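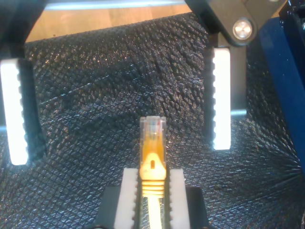

How long does a yellow patch cable with molded boots last if you plug and unplug it all day?

Mine have held up through more than a month of it, and the only trouble I've had is with the boots getting in the way on a crowded switch.

I bought a bag of the Casunero patch cables in April for the test bench at Chuensuk, where we check used network gear before it goes back out. A cable on that bench gets pulled and reseated all day, and the cheap ones we had before lost their latches one after another. Once the latch goes, the plug slides out whenever somebody bumps the desk.

The Casunero plugs are clear, so you can look at the wires and the gold-tinted contacts without a magnifier if your eyes are decent. I like that. On one of the old Ellance cables a wire had not been pushed all the way in at the factory, and I lost most of a morning blaming the switch. With a clear plug you can check for that before the cable goes anywhere near a port.

The boot is yellow, with a rounded hood on top and a stack of ribs stepping down to the cable. The hood is stiff. For the first few days I had to press harder than I wanted to, and anyone with sore thumbs will notice. It loosened up after that. The ribs give you something to grip, so I don't find myself tugging on the cable itself.

The cable is a paler yellow than the boot. Some people will care about this and I don't. Yellow is easy to find behind a rack, and at our place blue means the office network, so nobody unplugs mine by mistake.

Now the complaint. On a switch with the ports packed tight, the boots rub against each other and getting a fingertip onto the middle one takes some work. Kamol Chaiyaporn, who has the bench next to mine, uses Nustus cables with a slimmer boot and gets in and out faster. His latches snag more when you drag a cable back through a bundle – mine have not snagged yet. For a full patch panel I would probably buy his. For a bench I would stay with these.

I keep a tally sheet taped to the shelf. The cable I use most was at 1,438 insertions when I last added it up, and it still clicks and still passes on our tester. I plan to retire it at 2,000 whatever shape it is in.

Out of the whole bag I have thrown away 2. One failed on the tester the day it arrived and the other got rolled over by a chair. The seller replaced the first one without asking for it back, but shipping was slow.

Posted 29 May 2020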